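Fultavance service dashboard: January report

We had a great month! Live call and repair data from the Hebden and Satdale branches now lands on one screen, and the branch managers have it open all day. In January the system logged 2,852 customer requests, and only 9 had to be entered again by hand.

Siham Ouali rebuilt the feed from the old ticketing database, so a late job shows up in minutes (it used to wait for the overnight run). Hemant wrote the alert rules with the Satdale dispatchers, who had strong opinions and very good ideas.

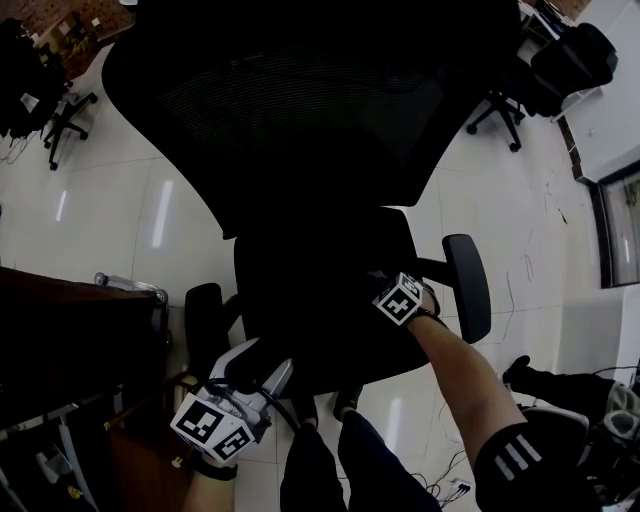

Customer text updates are next. Jatwood has sent over the test accounts, and we'd like to start with 500 customers at Hebden before opening it up to everyone. Floarea Ghiță is drafting the messages now, and the early ones are short and friendly.

Still open: 49 older service contracts have no phone number on file, and Njål is working through them. We also need your okay on the second year of data storage before we can add the remaining branches.

Branislav Ondrejka
Project lead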